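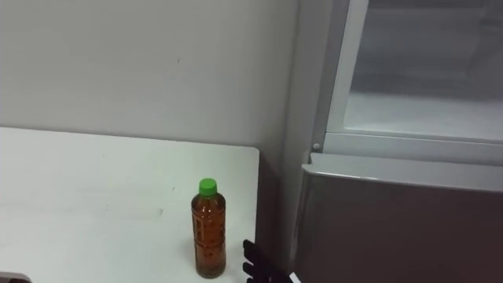 On carrying water, and other things my grandmother was right about

2020-06-29

I have been walking the old railway path out of Flevham nearly every morning since the spring, and I've finally got into the habit of taking something to drink. It sounds such a small thing to write a whole post about, but bear with me, I've had a lot of time to think out there.

My grandmother never left the house without water. She'd go to the post office, a walk of four minutes (she timed it, and was very proud of it), and she'd have a bottle in her bag wrapped in a tea towel. We teased her terribly. She would say that you can borrow a coat and you can borrow a hat but you can't borrow the drink you should have had an hour ago, and then she'd make us all have a glass before we were allowed out of the door.

Well, I set off in the heat last week for the bridge at Sikier with nothing but my keys and a packet of mints, and by the time I reached the second gate I had a headache coming on and was eyeing up the stream. The mints made it worse! I sat on a wall in the shade for a good while, feeling foolish, and came home by the short way through the allotments.

So now there is a routine. I fill up before bed and leave it where I'll trip over it, more or less, and I have a few good gulps with breakfast whether I want them or not. I've also moved my start to just after 7, when the path is cool and you mostly meet dog walkers. I like the dog walkers. Everybody says good morning and keeps well over to their own side, and there's a very old spaniel who has to be waited for by everyone.

My friend Sawsan Khasawneh has been doing the same walk from the other end, and we wave across the cutting when our timings match. She takes cold mint tea, which I tried and didn't get on with – it reminded me too much of the mints. She swears by a slice of cucumber in plain water as well, and that I did like, though you have to be firm about rinsing everything out afterwards.

The elderflower is nearly over now but the brambles are covered in blossom, so I have high hopes for jam. Last year's lasted us until November, and I gave away two jars I rather wish I'd kept. I'm going to try for Sikier again tomorrow, all the way to the bridge this time, and if the spaniel is out I'll let you know how he's getting on.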